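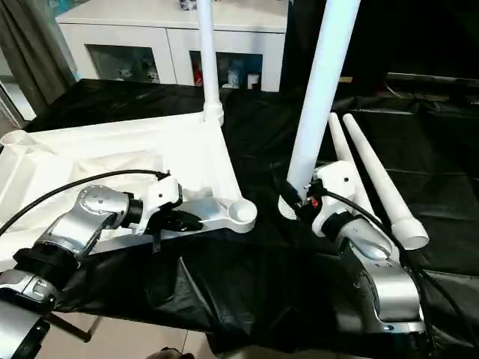 I went to the Vedetti open afternoon in November, mostly to find out whether any of these machines could put flat-pack furniture together, a job I dislike and do badly. The invitation said household chores and light assembly. It ran from one o'clock until five, and there were some 40 of us, a mix of small retailers, people from care homes and a few who had just seen the notice and lived nearby.

Vedetti has the ground floor of a former printing works, five minutes' walk from the station if you ignore the signs and go under the bridge. Parking is poor. Coffee was free and the biscuits had gone by two.

## Assembly

I spent most of my time at the assembly station. The work was a white plastic stand of the sort you might hang clothes on, with a ribbed base and tall poles that fit into round sockets. Two arms share the job. One grips the base and the other handles a pole, and the whole thing is done on a black cloth over a table.

Anyone who has built one of these at home knows that the base slides away from you just as you push. You end up kneeling on it. Having one arm do nothing except hold on is sensible, and I have often wished for a third hand for the same reason. The staff said holding had been harder to get right than fitting. If the grip is too light the base turns, and if it is too firm the plastic flexes and the socket goes slightly oval, so the pole won't enter.

I watched four attempts at fitting a pole. Two went in. On one the pole met the rim of the socket and the arm backed off and tried again several times before a member of staff stopped it. On the other it went in at an angle and stuck. The good ones took about three minutes each, and I could do the same in ten seconds, but I was told speed wasn't what they were working on this year.

They keep a tally on a whiteboard by the door. It gave 421 attempts since the summer, with a note that the last 200 were with the current grippers. I asked how many had succeeded and was told a little over half, better on the poles than on the tapered pieces. I thought that was a fair answer and it matched what I saw.

What the arms can't do yet is start from the box. A person takes the parts out of the bags, lays them where the arms can reach and picks the order. Nor can they read the instruction sheet, though I have met plenty of those that I couldn't read either.

## Laundry and dishes

Cerent had the next bay, with a single arm folding tea towels. It was slow and quite good. Flat, square things came out neat. A pillowcase defeated it, and they didn't try a shirt while I was there. The man from a care home standing next to me said towels alone would be worth having, as his staff fold hundreds of them a week, and he asked about price. He was told to ask again next year.

Akolgo was showing a machine that loads a dishwasher. It managed plates and mugs well, but it left the cutlery in a bowl on the side — all of it — and the plan is apparently for a person to do that part. I do not see the use of this at home. In a canteen, possibly.

## Shop floor

Plidumik make a shelf-filling unit for small shops, and this was the only thing in the building that I would call finished. It takes cartons from a trolley and faces them up on a shelf. The unit on show is rated for 200 cartons an hour, and it kept going for the whole time I was in the room without anybody touching it. It needs the cartons to be the same size, the trolley to be loaded in the right order and an aisle wide enough to work in. My local shop would fail on the last two.

## Would I have one?

Not for the furniture, not yet. I would still have to unpack, sort the parts and stand by in case a pole stuck, and at that point I may as well do it myself. For someone who can't kneel or grip well it would be a different matter, and two of the care home visitors said so during questions at the end. The reply was that a home version is not being planned until the arms can do the full stand from loose parts with no help.

The talks were hard to hear at the back because of the heating fans. If you go to the next one, sit near the front, and arrive before two if you want a biscuit. They expect to hold it in the spring and will put the date on their website.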